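The case against sorting the blocks

January 20, 2024

Every winter I get talked into a storage system. Last year it was spices. This year it was the building blocks, the big chunky kind that small children chew on and adults step on, and I have now spent two weekends and more money than I'm going to type here finding out whether a family with ordinary children can keep them sorted by color.

I went in doubtful and I'm coming out doubtful, but I did give it a fair try, so let me go through it.

The idea came from a library talk in Prevham called something like "Calm Shelves." The speaker had slides. On the slides were white shelves with clear boxes on them, and in the clear boxes were toys in a single color each, and in front of the shelves was a child in linen pants. I have never met a child in linen pants. The claim was that children who can see their toys by color will play longer, fight less and put things back on their own. I asked where that came from and was told it was "widely observed." By whom? She moved on to the next slide.

My husband, who had come for the free coffee, thought it was worth a shot. He pointed out that our system at the time was a cardboard box with one side gone soft, and that I didn't have much to defend. Fair enough.

The drawers

So we bought the Hakero tower. It's the one you see everywhere right now, six shallow drawers in a frame on casters, with little windows on the front so you can see what color you've got. I'd like to register some complaints.

The drawers are too shallow for the blocks. A big block fits lying flat, but set one on top of another and the drawer jams on its way in, and a four-year-old faced with a jammed drawer does what anyone would do, he kicks it. The drawers have no stops either. Pull with a little enthusiasm and the whole thing lands on your feet, blocks and all. And the casters! Who puts casters on a thing that children pull on? Ours traveled. I'd find it in front of the bathroom in the morning.

The windows I'll grant were nice to look at for the first evening.

I wrote to the shop in Tollstead to ask whether there was a deeper drawer and got a friendly reply from one Bram Verbeke, who told me that the shallow drawer was "intentional, to discourage stacking." I have read that sentence many times. They are blocks. Stacking is what you do with them.

What sorting looked like in practice

We sorted on a Saturday morning, or I did. Red, blue, green, yellow, white, and then a drawer for everything else, meaning wheels, windows, the flat plates, half an animal, and a domino. The older one helped for a bit and then built a wall out of the red ones before I could get them in the drawer. The younger one brought me blocks one at a time from under the couch and looked me in the eye while he put them in the wrong color.

By Sunday lunch yellow had some blue in it. By Sunday supper everything was on the rug, and then came the part the slides left out, the cleanup. Putting away a rug full of blocks when there's one place for them is a dull job of ten minutes. Putting them away when there are six places is a job you end up doing by yourself after bedtime with a headache, because the children have very reasonably wandered off. I timed it once, and I'm not proud of having timed it. 28 minutes. I could have watched an episode of something.

"They'll learn," said my sister-in-law. Maybe. Learn what, though? I kept coming back to that. A kid who is building a garage doesn't need all the yellow blocks in one place. He needs a long one and two short ones, and he wants to find them by digging, and digging makes that enormous rattling noise which I used to hate and now take as a sign that they're both alive and busy. If you were going to sort blocks in a way that helped somebody build, you'd sort by size. Color is for the person looking at the shelf.

I'll put the other side in, since I've been told I don't. Hala Salameh from down the street sorts by color and has for years, and her kids do put them back. I've seen it with my own eyes. She also has one-third the number of blocks we do, and her kids are nine and eleven, and they alphabetize their books. I don't think the drawers did that. I think Hala did that.

The label phase

I'm including this only for completeness. Somebody in the comments on my last post said that we needed labels, so I made labels. A picture of a red block on the red drawer, and so on. The drawers already had windows. You could see the red blocks through the window right next to the picture of the red block. I laminated these! I stood at the kitchen counter at ten at night laminating them. The younger one peeled the green label off the next day and stuck it to the cat's food tin, where it still is, and I haven't had the energy.

Back to one bin

In the end we took the tower out to the garage, where it holds sandpaper and paintbrushes and does a perfectly decent job of it, and I went looking for a bin. Just a bin. You'd think this would be simple, but the catalogs are full of woven baskets (blocks catch in the weave, and so do fingers), felt baskets (collapse the minute you lean on them) and lidded boxes. I'm against lids. A lid is one more thing to lose, and it tells a small child that the box is shut. De Bruijn makes a lidded one that people swear by, and I had it in my hands in the store, and it took me both thumbs and some language to get it open. Back on the shelf it went.

What I want from a toy bin, and what I think most people want if they'd leave the slides alone for a minute, is an open rectangle. Straight sides so it sits against a wall. Low enough for a short arm to reach the bottom. Hard, so you can wipe juice off it. A color you won't get sick of. Gray is fine. Gray is good, even, for a reason I hadn't thought of until I had one: you can spot a leftover block in it from across the room, especially the yellow ones.

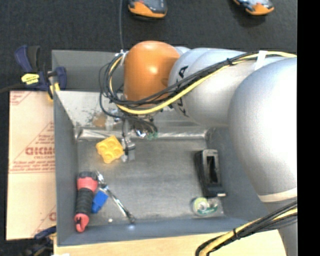 Yellow block, gray bin. Hard to miss.

Try that in a bin with a cheerful print on it. We had one with balloons all over and I'd swear it was empty, and then I'd turn it over to vacuum and get a shower of blocks on my socks.

I did have a worry about the small stuff sinking to the bottom, and it does, I won't pretend otherwise. The wheels go down there and live with the crumbs. My answer so far is a bread tin for wheels and other fiddly bits that sits next to the bin, and even that gets ignored half the time. Ívar Oddsson wrote me a long email after the spice post recommending an old bedsheet: you tip the whole lot onto the sheet to play, and at the end you pick up the corners and pour. I was ready to be rude about it. I've tried it for a week now and the pouring part does work, although you need two adults or one adult with long arms, and the children think that getting onto the sheet while you lift it is the real game. I'm reserving judgment.

Does the bin keep them playing longer? I have no idea. Neither does the lady with the slides. Some mornings they play for an hour and some mornings they're at each other's throats by seven over a single window piece, and it was the same with the drawers and the same with the soft cardboard box. I'm suspicious of anybody who says they can tell the difference. What I can say is that the cleanup is now something a four-year-old can do without me standing over him, provided I ask before supper and not after, and that my feet have been safer.

A few people have asked what I'd do about washing them, and the answer is that I do it in September and then not again until somebody's been sick. Warm water in the bathtub, a squirt of dish soap, swish them, drain, spread on towels. The mesh laundry bag in the dishwasher, which everyone recommends, left ours with water trapped up inside the hollow parts, and it dribbled out on the rug for days. Maybe your dishwasher is better than mine.

If anybody local wants the Hakero drawers once the paintbrushes have found another home, write to me. The casters are in a bag taped to the back. I took them off.

Next time, probably, the mitten situation. My mother-in-law has sent a rack.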